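From: Euan Lindsay
To: robot club list
Date: 2019-09-21
Subject: Re: [robotclub] Where are we with the pick task?

> Can somebody who was there post a short update for the rest of us? I missed the last two
> sessions and I don't know which printed parts are in the set now, or whether the new tags
> are on all of them. Also, do we still calibrate with the marker strip, or does the code
> from January do that for us?
>
> I can do Tuesday evening if you need a second person on the arm.

Yes to Tuesday, please come.

The marker strip is still needed. The January code only reads the calibration file, it does not make one. If the strip gets moved, calibrate again before you run anything, and commit the new file with your initials in the message. Kauppinen is the branch to work from. Doltico is the old one and I would like to delete it, so if you have anything there that you want to keep, move it.

We have been running with several parts out together, cup and bulb included, so that the detector has something to get wrong. The small block with the round recess is the one we are trying to pick.

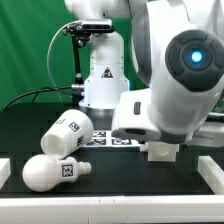

Gripper over the small block, with the cup, the bulb and the marker strip to the left.

With only the block on the table we got 18 tries and 11 good picks. I count a pick as good if the part comes up and stays up until the arm is back at the home pose. The failures were mostly the arm going down a little to one side and pushing the block away. I think that is the tag offset in the part file and not the gripper. Somebody measured it from the edge of the paper, and the code wants it from the edge of the black square. I have fixed it for the block but not for the other parts.

Tags: all the large parts have them. The sheet has 57 tags on it, so we are not short. Please write the tag number in the parts list when you stick one on. There are 3 entries in the list with no number, and I had to hold those parts up to the camera one by one to find out.

The part with the flared top is the one I would like to work on next. It has tags on the slanted faces, so the wrist camera can have a good view of one tag while the ones beside it are nearly edge-on. The pose from the front tag looks fine on its own. When the detector also accepts a side tag, the estimate jumps. For now I have set it to ignore any tag seen at a steep angle. That is a single line in the Sitada config, and you can turn it off if you want to see the jump for yourself.

We also need to agree where to hold it. The stem is the easy place, but the flared part is heavy and it swings. Going in low with a finger on each side of the base seems better to me — slower, but the part stays upright.

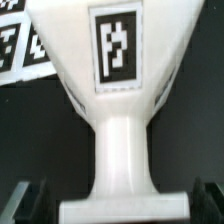

For Tuesday

1. Calibrate first, before anybody changes the config.
2. Measure the tag offsets again for the cup, the bulb and the flared part. Black square, not paper.
3. Run the block again with the new offset, same number of tries as last time.
4. Try the flared part at low speed, with one person on the stop button the whole time.
5. If there is time, put all the parts out and log which tags get missed.

The entry form for the Tinesico contest asks for a short video and one page of text. I will start the page. I need someone else to do the video, so write to me off the list if you can.

Euan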